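From: Minttu Hakala
To: gripper-upkeep list
Subject: Re: Left unit drifts after remount, Dulberg hall

Vilho Vainio wrote:
> Left unit loses its pose whenever the operator bends for
> the floor nozzle. Right unit is fine. I have swapped the
> cable and reset the zero. Log shows 41 dropouts, nearly
> all with the hand low. Is it the cube mount or the
> headset? Jääskeläinen wants an answer before we go on
> with the vacuum task.

Vilho,

I would look at the mount first. A loose cube and a hidden cube give much the same log, so separate the two before changing any settings in Curix.

1. Check the cube
Hold the body still and press each side of the cube with a thumb. Any play at all means the seat has to come off and be cleaned. Tighten the screws to the mark and no further; the shell is plastic. Then work the fingers through their full travel and watch that nothing touches the cube.

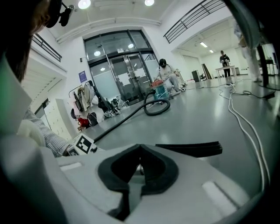

2. Check the view from the head
Stand over the hose and wand with both units held forward, jaws part open, wrists level. At least two printed faces per cube should be in clear view. Hold for nine seconds, then turn the left wrist inwards slowly until the pose drops. Note the angle and do the same on the right.
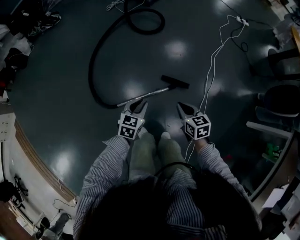 If the left drops much earlier than the right, remount the cube and repeat. If both drop at the same angle, leave the mounts alone and send me the headset calibration file.

Two smaller points. Keep sleeves back from the cubes, as a cuff over one corner is enough to lose a face. And route the mains leads clear of the wand before a run, or the operator will twist the wrist to avoid them and you will be chasing the wrong fault.

The Gistance spare seats fit both sides.

Minttu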